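# Ernel 함선 모델의 실제 크기를 지형 데이터에 맞춰 보기

2019년 3월 30일. 지난번에 예고한 스케일 작업의 중간 기록이다.

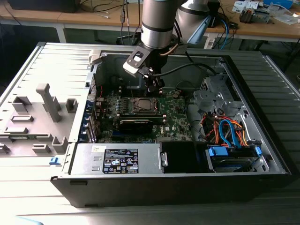

## 단위부터

Ernel은 우주 화물 운송을 다루는 게임이고, 클라이언트 폴더에 함선 메시가 그대로 들어 있다. 암호화는 되어 있지 않다. 확장자만 바꾼 압축 파일이라 일반 압축 프로그램으로도 풀린다. 문제는 단위다. 메시 파일에는 단위 표기가 없고, 게임 내 정보창에는 미터로 적힌 전장(全長)이 나온다. 둘의 비율이 함선마다 일정하다면 계수 하나로 끝나는 일인데, 일정하지 않다.

기준으로 삼은 것은 소형 정찰선 Jirnus다. 정보창 표기는 90미터. 메시의 바운딩 박스 긴 변을 재면 90.0이 나온다. 여기까지만 보면 메시 1단위를 1미터로 봐도 된다. 그런데 중형 화물선 Paredes는 정보창에 233미터로 적혀 있고 메시는 그보다 확실히 짧다. 처음에는 안테나가 별도 메시로 빠져 있어서 그런 줄 알았다. 안테나를 붙여도 차이가 남는다.

원인은 씬 파일에 있었다. 함선을 불러올 때 씬 쪽에서 배율을 한 번 더 곱한다. 이 값은 메시가 아니라 함급 정의 테이블에 들어 있고, Jirnus는 이 값이 1이어서 문제가 드러나지 않았던 것이다. 함급 테이블의 값을 적용하면 Paredes도 정보창 표기와 맞는다. 초기 버전에서 그린 모델을 나중에 크기만 키워 재사용한 흔적이라고 추측하는데, 확인할 방법은 없다.

## 좌표계

지형 쪽은 공개된 수치표고 데이터를 쓴다. 투영은 UTM으로 통일했다. 위경도 좌표를 그대로 평면에 올리면 위도에 따라 동서 방향이 늘어나고, 함선 길이를 비교한다는 목적 자체가 성립하지 않는다. 인터넷에 돌아다니는 비교 이미지 중 상당수가 웹 메르카토르 지도를 배경으로 쓰면서 적도 기준 축척을 적용한다. 서울 위도에서는 이것만으로 길이가 2할 넘게 어긋난다. 함선이 실제보다 작게 보이는 방향으로 어긋난다.

축 방향도 맞춰야 한다. Ernel의 메시는 Y축이 위쪽이고 지형은 Z축이 위쪽이다. X축 기준으로 회전시키면 되지만, 그 전에 게임 쪽이 왼손 좌표계라는 점을 처리해야 한다. 축 하나를 반전시키고 면의 감김 방향을 뒤집는다. 이것을 빼먹으면 형상은 멀쩡해 보이는데 조명이 안쪽에서 비치는 것처럼 나온다. 선체의 글자가 좌우로 뒤집혀 있는지 보는 것이 가장 빠른 점검법이다.

## 배치 순서

현재 쓰는 순서는 다음과 같다.

1. 메시를 풀고 함급 테이블에서 배율을 읽는다.
2. 좌표계를 변환하고 법선을 다시 계산한다.
3. 긴 변의 길이를 정보창 표기와 대조한다. 1퍼센트 넘게 다르면 멈춘다.
4. 지형 타일을 UTM으로 변환해 불러온다.
5. 함선의 원점을 선체 최하단으로 옮기고 지표에 놓는다.
6. 태양 방위각과 고도를 배경 항공사진의 그림자에 맞춘다.

5번에서 원점을 옮기는 이유는, 게임에서는 회전 중심이 선체 중앙에 있기 때문이다. 그대로 두면 선체 절반이 땅속에 들어간다. 착륙 다리가 있는 함선은 다리를 펼친 상태의 애니메이션 프레임을 먼저 적용해야 하는데, Paredes의 다리는 펼친 상태에서도 끝이 같은 평면에 있지 않다. 뒷다리 한 쌍이 조금 높다. 게임에서는 착륙 패드의 홈이 이것을 가려 준다. 평지에 놓으면 떠 보이므로 선체를 살짝 기울였다.

6번은 아직 수작업이다. 항공사진의 촬영 시각이 공개되어 있으면 계산으로 나오지만 대부분 날짜까지만 나와 있다. 건물 그림자의 길이와 건물 높이로 고도를 역산하고, 방위각은 그림자 방향에서 읽는다. 높이를 아는 건물이 타일 안에 하나는 있어야 한다.

## Derosard의 경우

이번 작업의 목표는 처음부터 Derosard였다. 게임 안에서 건조할 수 없는 이동식 정거장이고, 설정집에는 전장이 2,000미터로 나온다. 게임 내 정보창에는 길이 항목이 비어 있다. 그래서 3번 단계의 대조가 안 된다.

대신 도킹 베이를 썼다. Derosard의 소형 베이에는 Jirnus가 들어간다. 도킹이 끝난 상태에서 Jirnus의 선수와 베이 벽 사이 간격을 화면에서 재고, 베이 폭을 구한 다음, 베이 폭과 전체 길이의 비율을 메시에서 읽는다. 원근 왜곡을 줄이려고 카메라를 가능한 한 멀리 빼고 시야각을 최소로 줄였다. 이렇게 구한 값은 설정집보다 약 5퍼센트 크다. 측정 오차인지 설정집이 어림수인지 이것만으로는 판단할 수 없다.

이 부분은 포럼에서 Yung-ching Chu가 다른 방법을 제안했다. 정거장 외벽을 따라 일정 속도로 비행하면서 시간을 재는 방법이다. 속도계의 값이 미터 단위라는 전제가 필요하지만, Jirnus 두 대를 일렬로 세워 놓고 그 옆을 지나가면 전제 자체를 검증할 수 있다. 가속 구간을 빼야 하므로 시작점보다 충분히 뒤에서 출발한다. 아직 해 보지 못했다. 정거장 근처에서는 자동으로 속도 제한이 걸리는데, 제한 구역의 경계가 외벽과 평행한지 먼저 알아야 한다.

Gemma Naylor가 올린 예전 비교 이미지도 다시 봤다. Derosard가 항구 위에 떠 있는 그 이미지다. 배경의 방파제 길이를 기준으로 재 보면 정거장이 설정집 값의 절반쯤 된다. 함급 테이블의 배율을 적용하지 않은 것으로 보인다. 댓글로 문의했고 원본 파일이 남아 있지 않다는 답을 받았다. 구도는 내가 만든 것보다 훨씬 낫다. 안개 처리로 먼 쪽 끝을 흐리게 한 것이 크기 인상을 크게 좌우한다.

## 렌더링 메모

- 안개는 거리 기반 단순 감쇠로 충분하다. 볼류메트릭은 시간만 오래 걸리고 이 거리에서는 차이가 없다.
- 텍스처는 게임 원본을 그대로 쓴다. 금속성 채널과 거칠기 채널이 한 파일에 묶여 있으므로 분리해야 한다. 거칠기는 값이 반전되어 있다.
- 발광 창문은 낮 장면에서 끈다. 켜 두면 선체가 모형처럼 보인다.
- 지표에 떨어지는 그림자는 지형 메시에서 받되, 항공사진에 이미 있는 그림자와 겹치는 부분은 마스크로 뺀다. 마스크 없이 곱하면 건물 그림자가 이중으로 어두워진다.
- 항공사진의 압축 노이즈를 함선 쪽에도 약하게 넣는다. 선체만 깨끗하면 합성한 티가 난다.

## 남은 문제

함급 테이블은 패치 때마다 바뀔 수 있다. 작년 7월 패치에서 대형함 몇 종의 배율이 조정되었고 패치 노트에는 적히지 않았다. 그 이전에 만든 비교 이미지는 당시 기준으로는 맞을 수도 있다는 뜻이다. 앞으로 올리는 이미지에는 클라이언트 버전을 같이 적기로 했다.

변환 스크립트는 정리되는 대로 공개한다. 메시 자체는 배포하지 않는다. 각자 설치한 클라이언트에서 풀어 쓰면 된다. 스크립트는 경로에 한글이 들어 있으면 압축 해제 단계에서 실패하는데, 파일명 인코딩을 잘못 읽는 버그로 보이고 아직 고치지 못했다. 당분간은 영문 경로에 두고 실행하기 바란다.

다음 글에서는 외벽 비행 측정 결과와 속도 제한 구역의 형태를 다룬다.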